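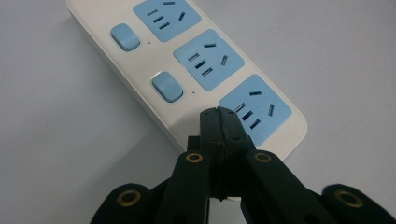 4. Setting up an extension lead on your worktop

This section of the Timby workshop and office handbook covers multi-socket extension leads of the kind with a switch beside the sockets. It applies to leads bought from Cutel, from Bultden, or from the bargain bin at the garage. The packaging will make a number of promises. Treat them with some suspicion and go by the rating marked on your own lead, usually found on the underside or on the plug.

4.1 Before you plug anything in

1. Unwind the whole cable. A lead left coiled can warm up under load, whatever the picture on the box shows.

2. Turn the lead over and find the rating. On ours it gives a maximum of 3000 watts for everything plugged in, added together. It is not a figure for each socket, although the leaflet is worded as if it might be.

3. Look into each socket for dust, crumbs or packing material. Do this with the lead unplugged from the wall. If something is stuck inside, do not poke at it; put the lead aside and use another.

4. Check that the pattern of slots suits the plugs you own. Some sockets are cut to take more than one type of plug. "Universal" on a label usually means that several plugs will go in. Whether they will all sit firmly, and whether the earth pin will meet anything, are separate matters.

Note: If a plug goes in but wobbles, count that as a no. Folded card, tape and a firm hand are not remedies.

4.2 Choosing the place

1. Lay the lead on a flat, dry, hard surface. A bare tabletop is fine. Carpet, cushions and the top of a radiator are not.

2. Leave space at both ends and keep the switches where you can reach them without leaning over anything hot.

3. Run the cable along the back of the table and down one leg. Do not take it across a walkway or under a rug.

4. If the housing has fixing holes at the back, you may screw it to the bench. We have not had much luck with the stick-on pads sold for the purpose. The last set let go one afternoon in May, with the kettle plugged in.

Caution: Keep the lead well away from the sink. The word "splashproof" on a sleeve should not change your mind unless the lead itself carries a proper rating for wet places.

4.3 Working out what it can carry

Write down the wattage of each thing you mean to plug in and add them up. A worked sum from the packing bench:

Heat sealer: 2600 watts
Desk lamp and label printer together, at full tilt: 54 watts
Total: 2654 watts

That is under the limit, and we still would not run it all day. A heater or a kettle on top would take it well past the limit. Give anything that makes heat a wall socket of its own if you possibly can.

Note: Phone chargers use very little, so the sum rarely turns on them. Their bulk is the real nuisance. A wide charger may cover part of the neighbouring socket, and the makers seldom mention it.

4.4 First use

1. Set all the switches on the lead to off.

2. Push the lead's own plug fully into the wall socket and turn the wall on.

3. Plug in one small item, such as a lamp, and press the switch beside that socket.

4. Find out which switch works which socket. It is tempting to assume that a switch works the socket next to it. Move the lamp along, try each switch in turn, and mark the result on a bit of tape at the side. Where there are fewer switches than sockets, one switch may work more than one of them, or a socket may be live all the time.

5. Leave the lamp on for 8 minutes, then feel the plug and the housing. They should be cool. If either is warm with only a lamp running, take the lead back to the shop.

Caution: A switch that is off does not make the socket safe to clean or open up. Pull the plug from the wall.

4.5 Cleaning and checking

Wipe the housing with a dry cloth, unplugged. Glossy white plastic shows every thumbprint, and spray polish will find its way into the slots, so live with the thumbprints.

Look for browning near the slots, a switch that has gone soft, or a cable that has pulled loose where it enters the end. Any of these means the lead is finished. The Gajdoš leaflet suggests that "most faults can be user-corrected". We disagree, at least where mains leads are concerned.

Never plug one extension lead into another. For a table that is out of reach, buy a longer cable or move the table. See page 53 for cable lengths.

Section last revised August 20, 2022.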